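Quick one, for anyone laying out the bench before an evaporation practical. Bits of this were in the old Trollico handout, which went missing, so retyping it from memory. Sorry for typos.

## What you need

- small beaker, empty
- bigger beaker for the solution
- evaporating dish
- crucible tongs
- wire gauze with the ceramic centre
- test tube rack
- green cleaning pad or cloth
- wooden splint
- desk lamp, if the room's gloomy

Burner, tripod and mat stay in the cupboard till the layout's done. Goggles on before any liquid comes out – yes, even for setting up.

## 1. Clear and wipe

Everything off. Bags under the stools. Wipe the whole top, then dry it. Old salt gets under the dish and you'll be weighing somebody else's crystals.

## 2. Glass first

Solution beaker goes in the middle, well back from the front edge. Half full is plenty. Ours is a yellow one, easy to see the level against a brown bench. Small beaker goes off to one side, near the cloth.

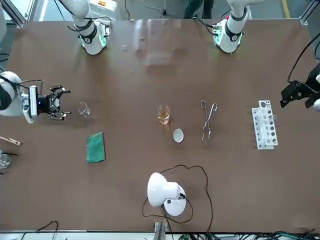 Dish next to the solution beaker, close enough that you can pour without carrying anything across the bench. Check it for cracks first. Hairline ones show up if you tilt it to the light. Cracked ones go in the Jullum box by the sink, not back in the drawer!

## 3. Metal next

Tongs flat, never balanced on a beaker. Gauze flat too, ceramic side up, down at the front where you can get at it. If the ceramic's flaking, swap it. Xuân Lục has spares, ask nicely.

Splint can sit by the gauze for now. Move it before lighting anything.

## 4. Lamp and lead

Lamp to the side, shade pointing down. Power strip at the far edge, as far from the liquids as the lead allows. Then sort the cable – loops lying on the bench are what catch sleeves. Tuck the slack behind the base.
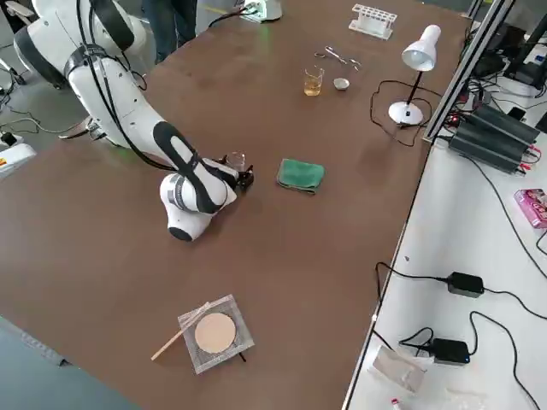 *Small beaker, folded green cloth beside it, gauze at the front and lamp on the right.*

## 5. Rack

Empty rack goes in last. Keep it away from the pouring side. Tubes only go in when the method asks for them, and labelled. Pencil label, pen runs.

Uyên Hoàng likes the rack at the back, I like it at the end of the row. Either works so long as you can reach the tongs without going over it.

## 6. Last look

- dish is dry inside
- spout of the beaker faces the dish
- tongs open and shut freely
- cloth within reach
- nothing hangs over the edge
- lamp lead clear of were you'll stand

Whole thing takes 8 minutes once you've done it a couple of times. 12 if the tongs have wandered off again. 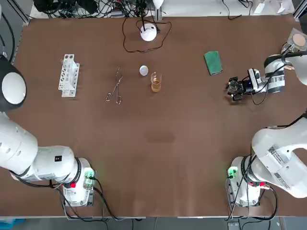 **Can I use the cleaning pad to hold a hot dish?**

Use the tongs. A pad can melt or stick, and if it's damp the heat comes straight through to your fingers.

## Packing up

Let everything cool first. Rinse the glass, stand it upside down on the Akero tray. Gauze goes back dry or it rusts. Leftover solution in the waste bottle under bench 2, never down the sink. Tongs in room 111, top drawer, handles towards you.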